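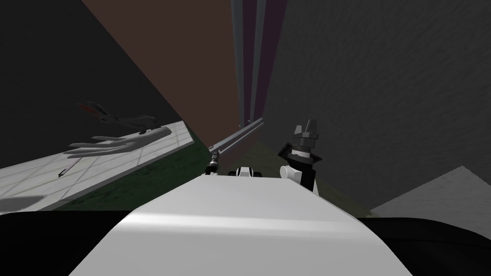
Chapter 7
Opening Night and Other Expenses

Every arts festival begins with someone standing at a lectern and thanking people in the wrong order. The deputy mayor is thanked before the mayor, the bank is thanked before the brewery that paid more, and the artist whose work everyone has come to see is thanked last, if the wind hasn't taken that page. Students of event management tend to treat the launch as the fun part of the job. By the end of this chapter you should be able to treat it as a line in a budget, and a fairly greedy one.

In Chapter 6 we followed the Tultbridge Festival of Making through its programming year, from the open call to the printed guide. We left its director, Munther Qaisi, with a full program, a signed lease on a former seed warehouse, and a launch party nobody had priced. We pick him up again in April, when the first caterer's quote came in.

7.1 What a launch is for

Ask a festival board why it holds a launch and you will hear the word "celebration" a good deal. Ask the person who books the chairs and you will hear a shorter list. A launch gets the local paper to run a picture. It gives sponsors an evening out on which their name is said aloud. It sets a date by which the work has to be finished, and artists, like the authors of textbooks, respond to little else.

These purposes pull against each other. The paper wants to leave by seven. The sponsors want to stay until the wine is gone. The artists want to be up a ladder with a cordless drill, and on opening night at Tultbridge two of them were.

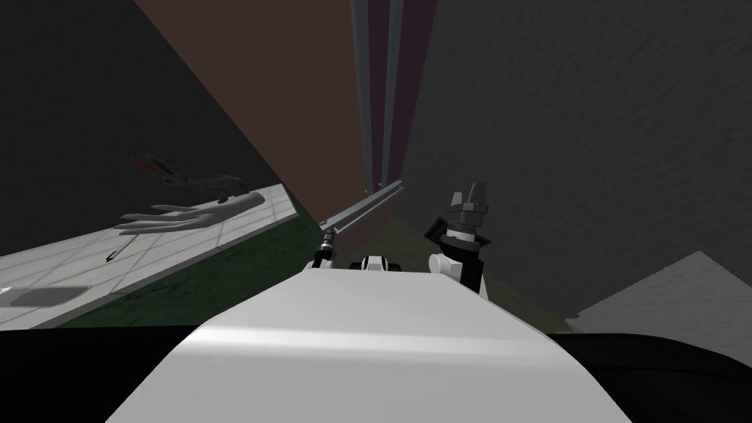
Qaisi's first draft of the guest list ran to 2,000 names. He had arrived at this number by adding together every mailing list the festival owned, including one left over from a pottery fair. The warehouse was licensed for 1,266. His production manager, Chukwuemeka Fashola, pointed this out in a memo of one sentence, which we would reprint here if the publisher allowed that kind of language in an introductory course.

7.2 Invited, accepted, present

The trouble with guest lists is that three different numbers go by the same name. There are the people you invite, the people who say yes, and the people who walk through the door. Beginners plan for the first, caterers bill for the second, and the fire marshal cares only about the third.

Tultbridge sent 1,721 invitations in the end. That is still more than the room could hold, and Fashola said so, but Qaisi was betting that plenty of people would stay home. He won the bet. What he hadn't thought through was the sponsor tables. Plelard, the lighting firm, had been promised seats near the stage, and so had Babaei, which supplied the carpet. Both contracts used the phrase "front row." There was one front row. It had 166 seats in it if you counted the curve at each end, where the view was mainly of a loudspeaker.

The seating plan went through several versions, and the last was drawn on June 27, 2022, on the back of a delivery slip. Plelard got the left half and Babaei the right. The mayor was put in the middle, where she could be thanked by accident.

7.3 The centerpiece problem

Most launches are built around one large object. It goes on the poster and it stands behind the speeches – and it is usually late. Tultbridge had commissioned a hanging work in folded paper from the studio Adier, and the contract described it as "suspended, approx. ceiling height." You may want to read that phrase again before you go on, as we will spend most of section 7.4 on what it cost.

Before you do, pull out the draft budget you made for Chapter 5 and find the line for rigging. If there isn't one, add it now, in pencil, and leave room for another digit.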